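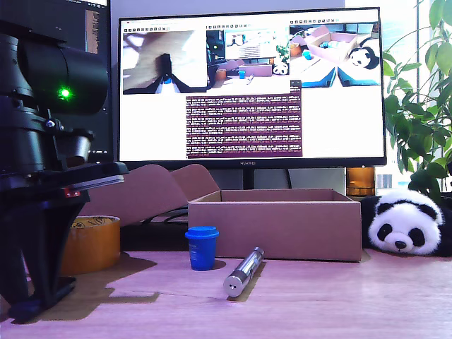
第 9 节 桌面收纳箱的日常使用

这一节讲的是 Hornum 桌面收纳法里最便宜的一个部件:一只敞口瓦楞纸箱。您手边那只八成是快递送来的,照样能用,Stedico 不会上门查验出身。

开始之前

请确认桌面上还找得到一块放得下箱子的地方。找不到的话,先翻到第 8 节《显示器周围》,办完再回来。

注意:箱盖的四片翻页可以向外折,也可以裁掉。裁歪了不影响使用,只影响心情。

步骤

1. 把箱子放在桌子中间偏前的位置,长边朝向自己。不必拿尺子量,稍微斜一点,过两天它自己也会斜。

2. 先放纸张。单据、说明书、打印稿叠成一摞,平放在箱底一侧,靠着箱壁。

3. 小卡片压在纸摞边上,露出有字的一面。

4. 揉皱的纸条归到另一侧。本手册的立场是它们应该进废纸篓,但 Rirkcombe 的试用者普遍表示"还有用",我们不再争论。

5. 细小的透明塑料件放在箱底一角,并记住是哪一角。这类零件没有名称,平时也看不出用途,扔掉的当天下午就会有用途。

6. 毛绒玩具放在箱外右侧,趴着即可。熊猫尤其适合趴着。

7. 瓶子一律靠后,与纸张保持一臂以内、半臂以外的距离。玻璃瓶不得放进箱里,盖子拧得再紧也不行。

8. 线缆从桌子后方走。若有一根坚持横穿桌面,请让它从瓶子后面绕,别从前面绊。

警告:箱内物品不要堆过箱壁。堆过以后它就不再是收纳箱,按第 61 页的定义,属于"堆"。
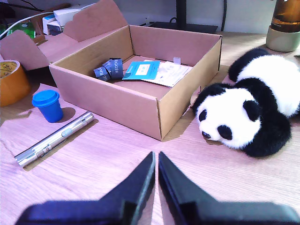
有用户来信问,熊猫究竟能不能放进箱子里,因为家里人每次路过都要把它塞进去,一晚上来回好几趟。来信还说,玩偶进了箱子以后,纸张倒是再也没被风吹走过。

可以放。请让它压在纸摞上,头朝外,并接受从此每次找单据都要先把它请出来。觉得麻烦的,改用 Bratu 镇纸,或者把窗关上。

维护

纸箱每 90 天看一次。箱角发软、箱底鼓起或者边缘起毛时,换一只。换箱时容易顺手把旧箱留下"装点别的",桌子后面那只翻页支棱着的箱子通常就是这么来的。

周六上午适合清箱。把纸张全部取出,过一遍,留下要留的。多数人会发现留下的和取出的一样厚,属正常现象,无需报修。

常见故障

箱子满了:见步骤 4,重新考虑您对纸条的感情。
箱子空了:东西在桌上,请从步骤 2 做起。
找不到塑料件:见步骤 5。您没有记住是哪一角。

下一节:抽屉

本网站使用 Cookie 以改善您的浏览体验。继续浏览即表示同意。[接受] [设置]

© Stedico 版权所有 | 联系客服:分机 1234 | 返回顶部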